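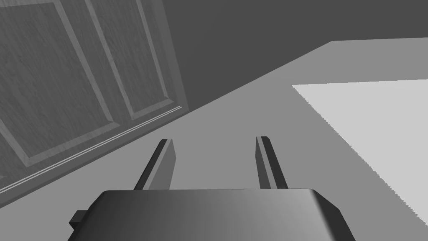

April, planning notes for the gripper bench

Okay, the money conversation can't wait any longer, so I'm getting it all down while I still have the numbers in my head. Kanini, if you're reading this before we talk, skip to the part about the wrist camera and tell me if I'm being cheap.

What we have to buy first is the gripper itself. I've been going back and forth between the Ostel two-finger and the Grorard one for weeks now. The Ostel is 1,099 with the fingers included, and the Grorard base unit costs less until you add the adapter plate, the cable and the finger set, and then it costs more (I did the sum twice because I didn't believe it). I also like that the Ostel fingers come off with two screws. We will bend a finger. I bent four in simulation last month, and those were free!

I'm still doing everything I can in the sim before spending a cent on hardware. Spent the morning on approach poses with the gripper open and nothing to grab, mostly to see how much of the wrist view the palm eats up. Too much! The housing takes a big bite out of the bottom of the view, and I'd rather find that out now than after we've drilled holes in a bracket. So I'm putting 80 in the budget for printed camera mounts, enough for a couple of bad ones and a good one.

Also a note to self: the contrast is poor. Gray fingers over a gray floor, with a dark wall behind, and the edge finder is not happy. Before we pay for a fancier camera I want to try colored tape on the fingertips. Tape is cheap. Flulance quoted me 400 for their depth module and it's a nice little unit, but I don't want to buy our way out of a problem that a roll of tape might fix.

Kanini Ndung'u's list, from our chat at the coffee machine, more or less in her words:

Spare fingers, at least one full set
An emergency stop that is NOT on the same power strip as everything else
Longer cable for the wrist, with strain relief
Someone to read the Urquhart service contract before we sign it

On that last one, I read half. They want a yearly fee per arm and they count a gripper as its own device if it has its own serial number, so we'd be paying twice. I've asked them to quote the arm alone. No answer yet. If they won't budge I say we go without for the first year and keep the money for parts.

Delivery on the Ostel is 15 working days, and they only start the clock when the purchase order clears, so add whatever our own paperwork takes. I'd like the order in before the end of the month.

Things I haven't priced yet: bench clamps, a decent lamp, foam for the drop tests. And do we still have that box of M4 screws? I looked on the top shelf and in the blue drawers and came up with nothing but M3.

Next up in the sim, run the same approach with lighter fingers and see if the edge finder calms down. Will paste the results under this entry.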